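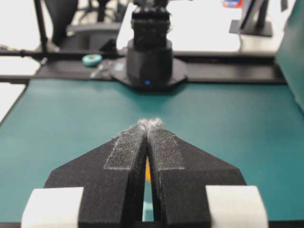 Two-arm cell, Ploris bench: checklist with my comments
May 11, 2020

I do this every 63 hours of run time. Counter said 1,387 when I sat down.

1. E-stop, both arms
OK. Pressed it, both dropped to hold, reset fine.

2. Grip pads
Needs attention. Fluff again, right where the fingertips meet! A few white fibers, like cotton, and they make the pads close a hair early on anything thin. Tweezers first, then the sticky side of some tape. Please don't use a blade (I did that in December and had to order new pads from Hoseck). The rough face is otherwise good for a while yet.

3. White blocks on the fingers
OK. No wiggle. I snugged the screws anyway.

4. Base plates and lights
OK. Blue light on, plate sits flat on the rail, bolts at 6 Nm per the Jotness sheet.

5. Mat
OK, with a grumble. There's still that faint diagonal crease near the front. It hasn't bothered the arms so far, but I'd like it gone.

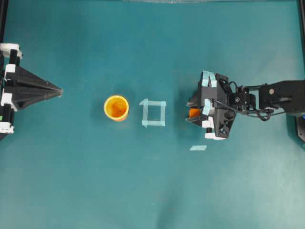
6. Tape square
Pass. The corners are a bit ragged where the strips overlap, and I can live with that as long as nothing lifts. A cup should fit inside with a little room to spare. If you redo it, pick up the leftover bits of tape when you're done!

7. Tape on the gripper
Watch it. The light blue pieces on top are fine for now, but the one on the finger is the one I keep checking. Swap it if it starts to curl.

8. Cables under the wrist
OK. Loop hangs free, nothing rubbing at full reach. Keep the slack on the Hong harness as it is.

Next one due: whenever the fluff gets bad, or on the counter, whichever comes first.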